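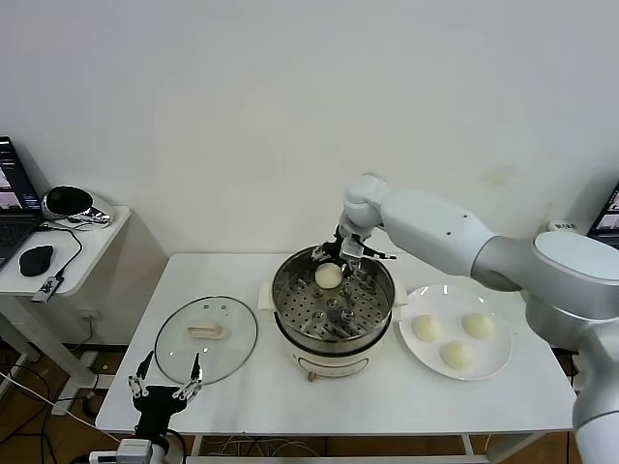
Buns, Mostly: A Small Gallery

The steamer came into the house in December and has not been back in its box since. It replaced a bamboo one I bought at the Mohammadi market, which smelled wonderful and grew a coat of fuzz every time I went away for a weekend. The electric kind has no romance at all. I use it constantly.

There's only one picture on the page so far, the one up top, so it gets more than its share of lines. The rest of the Cekudberg kitchen set will go up when I've sorted it, and given that I have 1,388 files in a folder called "food misc", please don't hold your breath.

One in the steamer, three on the plate
Plain white buns, no pleats, no red dot, no filling you could guess from the outside. I like them best this way - smooth, round and giving nothing away. Four is a sensible number for two people, or for one person who has had a long day and isn't taking questions.

The tray
Stainless steel, full of little holes, with a few bigger ones toward the middle. The bigger ones are where a small dumpling will try to leave you. A bun has more sense. I cut a square of parchment for anything sticky, except when I forget, and then I spend the evening with a toothpick.

The lid
Glass, with a cream handle, lying flat on the left. I have opinions about lids. Lift it straight up and every drop of water on the underside lands on your dough, leaving dents like a golf ball. Tilt it away from you first, wait a second, then take it off. My first batch looked like the moon.

The plate
Round, white, from the seconds shelf at Uson. White buns on a white plate on a white table was not a styling decision. I did once try them on a blue one and they looked like they were waiting for surgery.

What I do, for those who write in
Water to the line, tray in, buns well apart because they swell. I give small ones 8 minutes and then leave the lid alone for another 2, which is the hardest part of the recipe. The dough is the one from the old Helau flour bag, copied out before the bag went in the recycling. Leftovers get steamed again the next morning and eaten standing up, with butter.

Last updated 2nd March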